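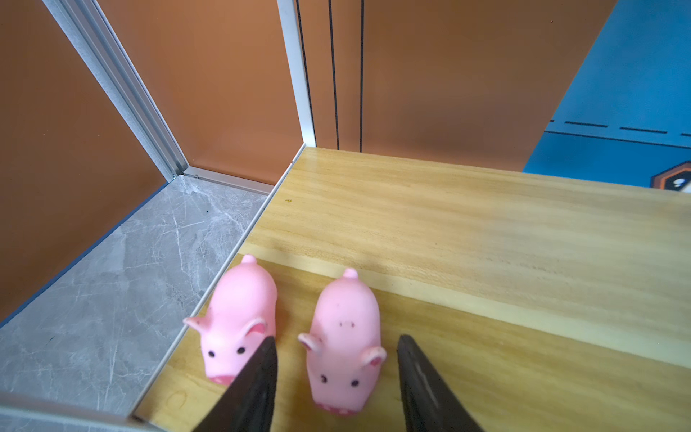 Home > Flooring & Tiling > Laundries, Sheds and Spare Rooms
Marble-look sheet or plain grey?
Started by Veronica Ene, March

Veronica Ene
We're redoing the floor in the back room at Bellamy. It's on a slab, north facing, and gets used as a playroom, laundry overflow and general dumping ground. I've got it down to two: a plain mid grey sheet vinyl, and a grey marble pattern with white veining from Drinmont. The plain one comes to $364 for the room and the marble to $766, both supply only. I'll be laying it myself.

My husband says the marble one will look like a 1990s bank. I think the veins will hide dirt better. Has anyone lived with either for more than a year?

slabhappy
Plain grey shows everything. We had it in our hallway and I could see every bit of fluff from the kitchen. Replaced it with a patterned one and I mop half as often now. The pattern repeat is the thing to check. Ask how long it is before you buy, as some cheap ones repeat so often it looks like wallpaper.

Mick_from_Stedanby
Disagree. Patterned floors are a pain when you drop something small. I've spent more time on my knees looking for screws on a marble pattern than I'd like. Plain grey, go one shade darker than you think, done. And you've saved $400 near enough.

Veronica Ene
Repeat on the Drinmont is 90 cm according to the sample card. Is that good or bad?

slabhappy
It's all right. You'll notice it in an empty room and then the furniture goes in and you won't. If there's a join, line up the veins before you cut. Leave both sheets long, overlap them and cut through the two together.

tarnya_b
What colour are the walls? That matters more than the floor in my view. Grey marble next to cream walls looked dirty in our place and we ended up repainting to a proper white.

Veronica Ene
Kids got to choose, so it's going to be strong colours. Orange on one side and blue on the rest. I know. I've already bought the paint so please don't talk me out of it.
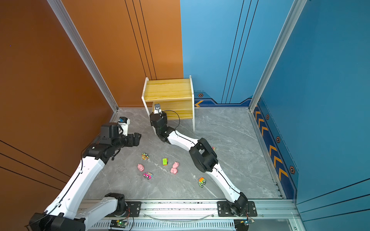
Orange on the left, blue on the right and behind, grey marble pattern on the floor.

tarnya_b
OK, with those walls the marble works better than I expected. The grey calms it down. I take back some of what I said.

Mick_from_Stedanby
Still say plain. Two loud walls and a busy floor is a lot to look at while you're folding washing. Your house though.

oldgroutbag
Nobody's mentioned the slab. Get a long straight edge on it before you order anything. Thin sheet vinyl shows every ridge and dip, patterned or plain. I skimmed mine with leveller and it took about 2 bags, then I left it overnight before sanding the high spots.

Also bring the roll inside and let it warm up before you try to lay it. Cold sheet fights you the whole way.

Veronica Ene
Thanks, hadn't thought about levelling. There's a ridge near the door where the old carpet strip was glued down. Would a scraper get that off or do I need to hire a grinder?

oldgroutbag
Scraper and a heat gun first. The hire place at Urevbridge does grinders by the half day if that fails, but they make an awful mess - tape up the doorway.

slabhappy
What he said. Wear a proper mask too, and if the old glue is black, get it tested before you touch it.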